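Comparing Three Fusible Webs for Appliqué on Cotton
Student project report, Textile Crafts II
Wanting Yu and Yesenia Ríos
29 Jan 2019

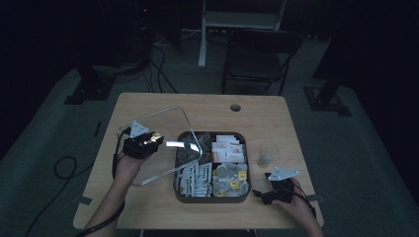 Figure 1. Clear lid, held above the left side of the table.

1. Purpose

We wanted to find out which fusible web holds best on quilting cotton after repeated washing, and whether a heavier web is worth the stiffness it adds. Our class has used Drasel for as long as either of us has been enrolled, and we had no test results to say if it was a good choice. We compared it with Allon and Pyo, two webs sold at a similar price.

2. Materials

The base fabric was plain white quilting cotton, prewashed and pressed. The appliqué shapes were cut from a blue print of the same weight. All shapes were leaves, traced from one template with two sharp points and one long curve. We picked a leaf because points are usually the first part to lift.

We made 400 samples. Of these, 170 used Drasel and the rest were split evenly between Allon and Pyo. The Drasel group was larger because the classroom already had a full bolt of it. All ironing was done with the same Zunova iron on the cotton setting, with no steam.

3. Method

Each leaf was traced on the paper side of the web, cut with a small margin, fused to the back of the blue print and then cut out on the line. After the paper was peeled off, the leaf was placed on the white square and pressed. We followed the pressing time on each package. Samples cooled flat before being moved.

No stitching was added around the edges. In a real quilt most people would use a blanket stitch or a narrow zigzag, so our test is harder on the web than normal use.

The samples went through five warm washes in mesh bags and were dried on low. After the last wash we checked every leaf. A sample passed if both points and the whole curve were still flat.

4. Results

Of the 400 samples, 326 passed. Drasel had 164 passes out of 170. Allon had 96 out of 115, and Pyo had 66 out of 115.

Nearly all the failures started at a point. With Pyo, the curve had often lifted too. Allon left the fabric softest to the touch. Drasel was stiffer, and we could feel the edge of the leaf from the back of the square.

5. Problems

We started in September with a different template, a small star, and dropped it when cutting took too long. Some of the early Pyo squares were pressed by one of us and the later ones by the other, and we did not record which was which. Pressure on the iron may have varied.

6. Recommendation

The class should keep Drasel for bags, place mats and other items that are washed often. Allon would suit wall hangings and baby quilts, provided the edges are stitched. We would test Pyo again with a longer pressing time before buying more.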